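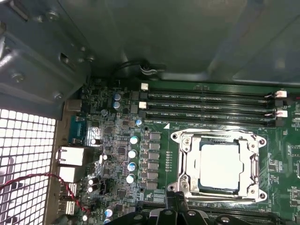 Thursday, July. Tredby bench, afternoon

Continuing with the Pap arm and the old tower. Aim for this session was to get the wrist camera view good enough over the processor socket to teach the approach by eye, without the tape measure.

Moved the approach height to 42 mm above the board. At 36 mm the fingers hide too much of the slots nearest the gripper, and I end up guessing. Speed limit left at 560 in the Nutar config, which is slow but fine for now.

Exposure is still a nuisance. The top of the processor comes out nearly white and I can't read the printing on it. Turning the bench lamp to the wall helped a bit. Győző Gál suggests locking the exposure on the board and ignoring the chip. Will try that first next time.

For reference points I am using things that don't move: the coin cell, the INT USB1 label by the white USB port, and the screws in the upper corners of the socket bracket. The cables are no good for this. The thick black one comes down the chassis wall and ends just above the leftmost memory slot, so keep the path to the right of it. 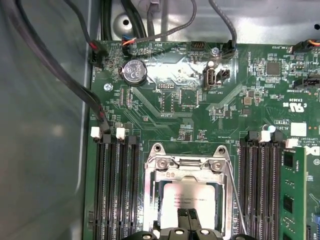
To do

Print the longer finger pads, 2 sets, in the Grotier filament.
Write down the wrist angle for each approach, I forgot again.
Practise on the memory latches with the power lead out. No lifting the retention lever until the force limit is set.
Ask Győző for the short hex key back.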